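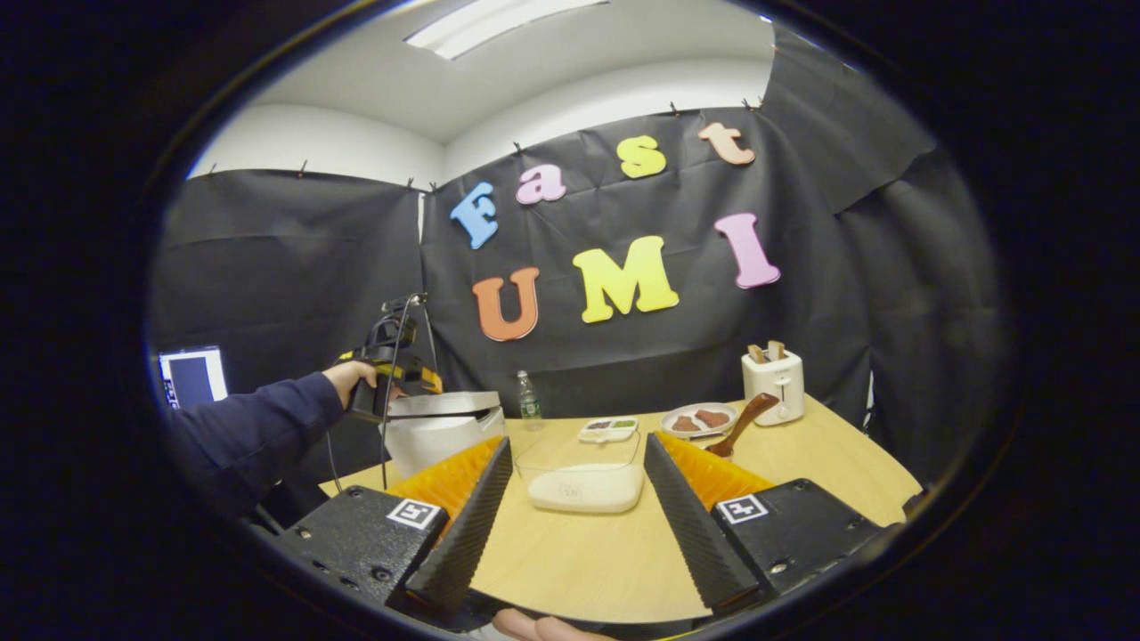

Unit 6. Recording demonstrations with the hand-held grippers
Robot Manipulation Project, lab handout

Read this before your group's first table session. Units 4 and 5 (camera calibration, marker tracking) are assumed.

6.1 What the unit covers

Each group records demonstrations of one kitchen task, checks them, and hands in a cleaned set for training in Unit 7. The default task is toast: pick a slice, place it on the plate, return the gripper to the start pose. Groups that want a different task must write it up in half a page and have it approved before recording.

The course target is 3,000 usable episodes across all groups. Last term's set, stored as Tarneo, had 3,123 recorded episodes, of which 1,689 passed the checks in 6.4. Most of the rejects came from lost markers and bad start poses. Both can be avoided at the table.

6.2 Gripper geometry

Each finger is a soft ribbed fin with a ridged pad on the contact side. The pad bends under load, so the distance between the finger housings is not the distance between the contact surfaces. For the toast task, use the housing distance as the width signal and let the policy learn the offset.

Finger width w is computed from the two square tags, one per finger:

w = |p_L - p_R| - w_0

where p_L and p_R are the tag centers in the camera frame and w_0 is the tag distance with the fingers fully closed. Measure w_0 at the start of every session. Do not reuse the value from another gripper.

If one tag is lost for five frames or fewer, interpolate. If it is lost for longer, drop the episode. Keep your own fingers below the housings.

6.3 Procedure

1. Wipe the tags and the lens.
2. Close the fingers fully, hold for two seconds, open fully, hold for two seconds. This is the width calibration clip.
3. Record the mapping clip: one slow pass over the whole table, left to right and back.
4. Move to the start pose. Both fingers open, plate in view.
5. Record the task. Keep wrist rotation slow near the toaster slots.
6. Return to the start pose before you stop the recording.
7. Move the plate and the spatula to new positions. Repeat from step 4.

Repeat steps 2 and 3 after any break or battery change. When two people record with two grippers, start both recordings before the sync clap. Cables stay off the tabletop.

The toaster is unplugged for all sessions.

6.4 Checks

Run the Sunton script on the raw folder. It reports tracking loss, width range and episode length. Episodes longer than 1,000 frames are flagged and must be viewed by hand. Groups using the Mösli tracker should export poses in meters; the script does not convert units.

6.5 To hand in

Cleaned episode folder, calibration clips, the value of w_0 for each gripper and session, and one page on rejected episodes, sorted by cause. Upload to the Stelten share under your group number. Raw files stay on the lab disk until grades are posted.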